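Section 4. Comparing Grippers on the Two-Arm Bench

4.1 Purpose

This section explains how to carry out a side-by-side comparison of two grippers on the Rovance two-arm bench. It applies to the Stukgate and Poduval gripper models and to any other gripper that uses the same wrist plate. The procedure should be followed in full whenever a gripper, a set of finger tips or a controller release is being considered for regular use.

Users should complete Section 3 (Homing and Joint Limits) before starting. Results recorded on a bench that has not been homed will not be accepted for the shared results log.

4.2 Before You Begin

1. Switch off power to both arms at the main controller. Wait 60 seconds before touching any connector.

2. Confirm that each base plate is fixed firmly to the front mounting rail. Tighten the rail bolts if any movement can be felt by hand.

3. Remove the gripper in use and set it in its storage tray. Fit the gripper to be tested and tighten the four wrist screws in a cross pattern.

4. Run the gripper cable along the arm link and leave a loop at the wrist. The loop must be long enough for the wrist to turn through its full range.

5. Restore power and load the gripper profile from the Hudside controller menu. The profile name must match the label on the gripper body.

CAUTION: Do not load a Poduval profile with a Stukgate gripper attached, or the reverse. The closing force settings differ and the finger tips may be damaged.

Note: If the controller reports "no tool found," switch off power again before reseating the connector. Connectors must never be pulled or pushed while the arms are live.

4.3 Checking Finger Travel

1. From the Tool page, select Open. Both fingers should move outward at the same rate and stop without noise.

2. Select Close with nothing between the fingers. The tips should meet evenly along their full length.

3. Repeat both movements 3 times. If one finger lags, return to the Tool page and run Finger Zero.

4. Enter the result on the test sheet before moving on, including any case in which Finger Zero was needed.

4.4 Sorting Trial

The sorting trial is the main basis for comparison. It uses large building bricks in several colors, which are to be moved from the open surface into bins at the back of the bench. The bricks offer flat sides and raised studs, and a gripper that holds one well by its sides may still slip when it meets the studs at an angle.

1. Place the bins side by side along the back of the work surface, within reach of both arms.

2. Spread the bricks over the middle of the surface. Vary their direction, and leave some touching so that the gripper must separate them.

3. Add a few flat or unlike objects, such as a book or a calculator, near the edges. These are not to be picked up. They show whether the camera and the planner can tell bricks from other things.

4. Assign one color to each bin on the Task page.

5. Start the run and keep hands outside the enclosure until the status line reads Idle. 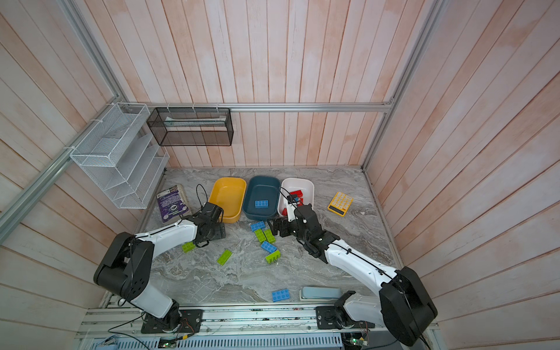 6. Stop the run at 300 seconds if bricks still remain on the surface. Record the run as incomplete and note the last brick attempted.

7. Change the grippers over between arms and repeat the trial. A difference that follows the gripper belongs to the gripper – a difference that stays with the arm should be reported as an arm fault.

CAUTION: An arm reaching into a bin may press against the bin floor if the surface height has been entered wrongly. Press Hold at once if the wrist tilts or the motor sound changes.

4.5 Recording Results

Enter each run on its own line, giving the gripper model, the arm position (left or right), the profile version and the number of dropped bricks. A brick that falls inside the correct bin is not a drop. A brick released on the rim is a drop, even if it later settles in the bin.

Runs made with worn finger tips should be kept in the log and marked as such. They must not be averaged with other runs.

For replacement finger tips and wrist screws, see Section 7.

Filed under: Bench Guides, Grippers and End Tools

Rovance Technical Publications | Revised February 15, 2018 | Contact Support | Copyright Rovance. All rights reserved. | Back to top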